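4.2 What the tables did to the working day 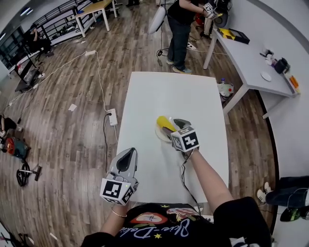 Before the change, staff at the Lorkine site packed snack trays for a living, and were fairly good at it. Since May most of them have shown Dirow, the planned packing arm, how it is done, one small item and one small plate at a time, with a gripper in each hand. The job title on the rota is still "packer". Pay is unchanged, a fact management mentioned to us more often than we asked.

We drew on 488 shift notes and a survey of staff at the Lorkine and Pacheco sites. Two findings stand out. The first is that the work became slower and, by most accounts, more tiring. A move that takes a bare hand no thought at all must be made with two plastic fingers, and made tidily, as a clumsy take is thrown out. The target was 500 good takes per table per week; the median in the first month was 745 attempts to get there. Several packers wrote that they had never been so closely watched while moving fruit.

The second is that talk came back. On the old line, noise ruled it out. At the tables people compare grips, argue over the right way to set down a banana, and hold firm views on wrist angle (Figure 4). One shift note, dated 2/8/23, reads in full: "Arm still can't do it. Neither could I after lunch."

Whether the packers are training a helper or a replacement was left open in the Lollard agreement, which runs to 2,997 words and uses "support" as both noun and verb. We return to this in Section 5.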